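Delska Cable Guard Kit for Collaborative Arms

Replacement strapping and strain relief for arms with outside cables
Sold as a kit, fits one arm
Status: in stock, revised version (see Safety notice on this page)

Overview

The Delska Cable Guard Kit holds the gripper cable and the sensor cable close to the outside of a collaborative arm, from the tool flange down to the base. It was made for cells where the arm must reach into a housing or a cabinet and where a free cable loop can catch on an edge. Typical work is the taking apart of desktop computers, the fitting of wire harnesses and the service of small control cabinets.

The kit was changed after a fault in our own test cell. We describe the fault here in full, also for customers who have the first version on their arms and have never seen a problem with it.

Safety notice, 12/3/21

Concerns: all kits of the first version, with the smooth gray base clamp.
Does not concern: kits with the ribbed black base clamp.

If you have the smooth clamp, please stop using the arm for work inside housings until the clamp is exchanged. Work on an open table may continue, at reduced speed. The exchange clamp is free of charge and you do not need to send the old one back.

What went wrong

In August our test cell was running a disassembly program on used desktop computers. The program asks one arm to stay beside the case while the other goes down between the power wires and takes hold of a connector. After 40 cases the smooth base clamp on the waiting arm had turned on the tube. It turned only a little with each case, so no one on the shift noticed it. The cable loop at the base became shorter and the loop at the wrist became longer by the same amount.

On the next case the wrist loop went under the edge of a drive cage. When the arm lifted, the loop pulled tight, the case moved on the table, and the fingers of the second arm were pushed sideways against the board. The protective stop of the first arm came in as it should. The second arm did not stop, as the two controllers were not wired to the same safety circuit. It continued its closing movement until Marit Aasen, who was at the cell, pressed the emergency stop.

No person was hurt. The gripper cable was damaged at the connector and one motherboard was broken. We regard the fault as serious all the same, for the reason that a hand could have been in the case. Our operators did sometimes reach in to move a wire out of the way while the program was paused.
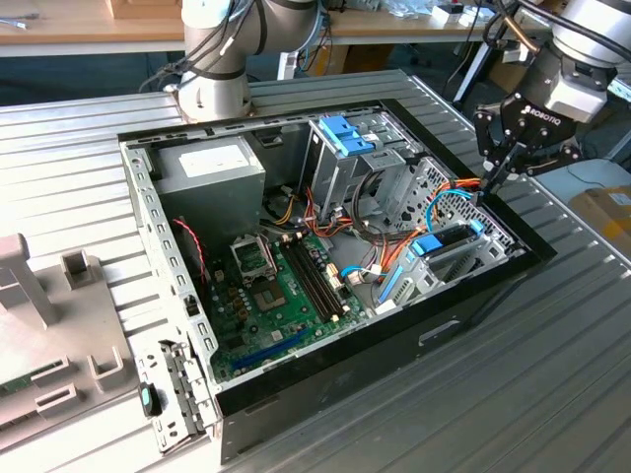
Two separate causes were found, and both had to be corrected. The first is the clamp. Its inner surface was smooth, and the strap could be closed with too little force and still look properly closed. The second is the stop circuit, and it has nothing to do with our kit. But we sold the kit for use with two arms and the manual said nothing on this subject. Indira Bhat has now written that chapter, and it is the first one in the manual instead of the last.

We also looked at the gripper settings. The force was set higher than was necessary for pulling a connector. It did not cause the fault, but it made the damage to the board worse. We have lowered it in our own programs and we recommend that you check yours.

What is changed in the revised kit

Base clamp: ribbed rubber on the inner side, so that the clamp cannot turn when the strap is closed. The buckle has a red field that stays visible until the strap is tight enough.

Straps: 20 mm wide in place of the former narrow type. The hook side does not face the tube anymore, as it had collected dust from the cases and lost its grip.

Breakaway coupling: new. It sits between the wrist strap and the gripper cable, and it opens when the cable is pulled hard. The gripper loses its signal, and with the input wired as shown in the manual the arm stops. Please note that an object held in the gripper may fall at this moment.

Marking sleeve: new. A white line on the sleeve must meet a white line on the clamp. If the lines do not meet, the clamp has moved.

Contents of the kit

4 straps with buckle, 20 mm
1 base clamp, ribbed
1 breakaway coupling
3 marking sleeves
1 printed manual, English
1 sticker for the controller door

Before you order

The kit fits arms with round tubes and cylindrical joints. It does not fit arms with a flat or oval upper section. For those we recommend that you write to us first, with the outer measures of the tube at the wrist and at the base.

The kit is not a safety component and it does not take the place of a risk assessment. Two arms which share one work space need a common emergency stop and a common protective stop. If you are not sure how yours are connected, press the stop on one arm while both are moving slowly in free air with nobody inside the cell. Both must stand still.

Fitting

Switch off the arm and lock the switch. Lay the cable along the tube with the arm stretched out fully, not folded. Start at the base clamp and work toward the wrist. Leave enough slack at each joint for the full turn that your program uses, and then move the arm by hand through the whole program before power is allowed on the gripper. If the loop touches the housing at any point, move the strap - do not shorten the loop by pulling.

Check the marking lines at the start of each shift. At Bremavmont, where the kit is used in a line for sorting old office computers, Syafiqah Menon asked for the lines to be visible also from the operator side. The sleeve can therefore be turned before it is glued.

Known limits

The coupling is not suitable for wet areas.
The straps should be replaced after one year, or sooner if the edges have opened.
With the older Erkell cable the coupling needs an adapter, sold separately.
We have not tested the kit on arms hanging from a ceiling.

Exchange of the smooth clamp

Write to the service desk with your order number and the number of arms. Marina Fragkou handles the exchange and will send the ribbed clamp together with the new manual. If you bought through Lie, please write to us and not to them, as they do not keep the exchange parts in stock.

If you have had a similar event, with or without damage, we would be thankful for a short report. Photos of the clamp before it is removed are the most useful to us.

Technical contact for this page: Bendik Boström, Delska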